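Brister Replay 2 — User Guide
Section 4: Loading and Checking a Recording

Now for the fun part! By this point you have Replay installed and the gripper calibrated (Section 3). In this section you bring in your first recording, line up its tracks and mark the things you want the planner to care about. Once you've been through it a couple of times it goes quickly, and seeing the finger path appear over your own video for the first time is a real treat.

Before you start

You need a session folder copied from the gripper, the calibration file you saved in Section 3, and 40 GB of free disk space. If the folder came from an older Pimex logger, run the converter first (see Appendix B).

4.1 Open the session

1. Choose File > Open Session and pick the top folder, not the video inside it.
2. Wait for the index bar to fill. Long sessions load in blocks of 1000 frames, and you can scrub through the first block while the others come in.
3. Click Attach Calibration and select your file. The status light in the corner turns green.
4. Press Home to go to the first frame.

Note: If the light stays amber, the calibration belongs to a different gripper. Replay will still play the video, but the path tools are switched off.

4.2 Set the finger zero

1. Step with the arrow keys to a frame where the fingertips are together.
2. Open Tracks > Width and click Set Zero Here.
3. Play the next 200 frames and watch the width curve. It should rise and fall with the fingers, with no steps or jumps.

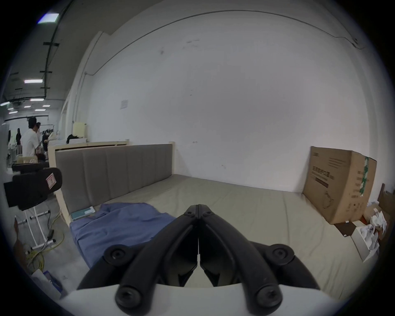
Figure 4-2. Fingertips together, with a blue cloth on the bed ahead.

Caution: Set Zero Here rewrites the width track for the whole session. Save a copy first if you have already exported from it.

4.3 Mark the target

1. Choose Mark > Region and draw a loose outline around the object. For soft things like cloth, include the folds and any part hanging down.
2. Type a short label. Plain words work best: "blue cloth" is great.
3. Press T to track the region forward. If the outline drifts, pause, drag it back and press T again.
4. Use Mark > Ignore on people or anything else that moves in the background.

The Gebru tracker is new in this release, and it's so much better with crumpled fabric — you'll be fixing far fewer outlines by hand.

4.4 Preview the plan

1. Click Preview. The planned path is drawn over the video in orange.
2. Drag the Lookahead slider. The default is 300 ms.
3. Click Save Plan.

Caution: Preview does not check for collisions. Run the Wanstead checker (Section 5) before sending any plan to an arm.

Guide revision: January 2025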